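Group members: Auður Mogensen, Ifeoma Usman, Kipchumba Mugo, Rhodri Jarman
Supervisor: Kári Vestergaard
Course: Interior Environments, second-year project

# Glare and Surface Finish in Shared Study Rooms

## 1. Why we picked this

Our first idea was to look at noise in the Jelham building, but another group had already taken it. Ifeoma had complained all winter about headaches after working in the small study rooms on the second floor, and Rhodri thought the desks were to blame. We changed the topic to light and glare, and Kári Vestergaard approved it as long as we kept it to one building.

The question we settled on was simple: does the finish of desks and walls change how comfortable students feel when they read and type in a small room? We did not try to measure health effects. We also left out the large reading hall, where the windows go up to the roof and the conditions are too different.

## 2. Background

Glare is usually split into two kinds. Disability glare makes it harder to see. Discomfort glare is annoying or tiring, but you can still read. Most of what students describe in study rooms is the second kind, and it is harder to pin down with a meter.

Two things matter most on a desk. One is how much light the surface sends back, called reflectance. The other is gloss. A white matte surface sends back a lot of light but scatters it. A dark glossy surface sends back less light overall, but it can show a sharp reflection of a ceiling lamp right where the book is. People tend to mix these up, and we did too at the start.

Contrast also plays a part. If the page is white and the desk is nearly black, the eye keeps adjusting as it moves between them. This is the usual argument for mid-tone desks.

## 3. Method

We used two rooms of the same size on the same side of the building. Room A has dark brown desks with a polished top. Room B has pale desks with a dull top. Both have the same ceiling lights, set to the normal level. We aimed for 300 lux at desk height in both rooms and checked with a hand-held meter before each session.

We asked 12 students to take part. Each person spent one session in each room, half of them starting in Room A. A session had three parts:

1. Reading a printed article.
2. Typing a short summary on a laptop.
3. Filling in a comfort form with a scale from 1 (very uncomfortable) to 5 (very comfortable).

All sessions were held in June with the blinds closed. We wanted to keep daylight out of it, though one blind in Room A does not close fully at the bottom. We taped cardboard over the gap.

Kipchumba wrote the comfort form. The first version asked "Did the glare bother you?" and we dropped that wording after a practice run. It told people what we were looking for. The final form asks about the desk, the page, the screen and the walls separately, with a blank space for comments at the end.

## 4. Results

Typing scores were close in the two rooms. Most people look at the screen when they type, and the desk top matters less. A few said the laptop screen looked dimmer in Room B, which makes sense with brighter surfaces around it.

Reading was different. Room B scored higher for the desk and for the page. The most common comment about Room A was the reflection of the lamps on the desk. Several people had moved their chair or tilted the article to get away from it, and one had put a jacket over part of the desk.

Room B was not liked by everyone. Two people wrote that it felt cold or "like a clinic." Another said the desk was too bright to look at for long. Because of these comments we added a section on walls, which we had not planned in much detail.

## 5. Walls

The walls in Room A are cream and the walls in Room B are white. We had treated them as the same, and this was a mistake. With pale desks, a white wall leaves very little for the eye to rest on. A light gray wall next to a white table keeps the surroundings calm but still gives a visible change of tone at the edge of the table.
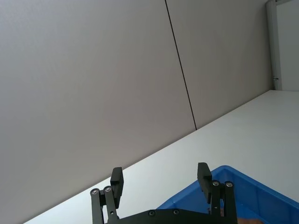

*Figure 1. White tabletop against matte light gray wall panels.*

We did not have a gray room to test, so we can't say how it would score. Auður made a small mock-up with painted boards and a desk lamp, and the group preferred the gray boards to the white ones. That was only the four of us, and we knew what was being compared, so it is not counted in the results.

## 6. Problems

- The rooms differed in both desk color and gloss. We cannot tell which one caused the change in reading scores.
- The group of students was small and all from our own department.
- One meter reading in Room A came out at 367 lux. A lamp had been turned up before the session. We turned it down and started again, but the student had already seen the room.
- The closed blinds are not how people normally use these rooms.

## 7. What we would suggest

For the Jelham study rooms we suggest a dull finish when the desks in Room A are next replaced. Until then, large matte desk pads would deal with most of the lamp reflections at a low cost. Moving the desks in Room A so that the lamps are to the side of the reader might also help -- we tried this with one desk and the reflection no longer fell on the page.

If another group continues the project, they should test color and gloss separately, and try at least one room with gray walls. The comfort form is in Appendix A and can be reused. The meter readings are in Appendix B, including the session we restarted.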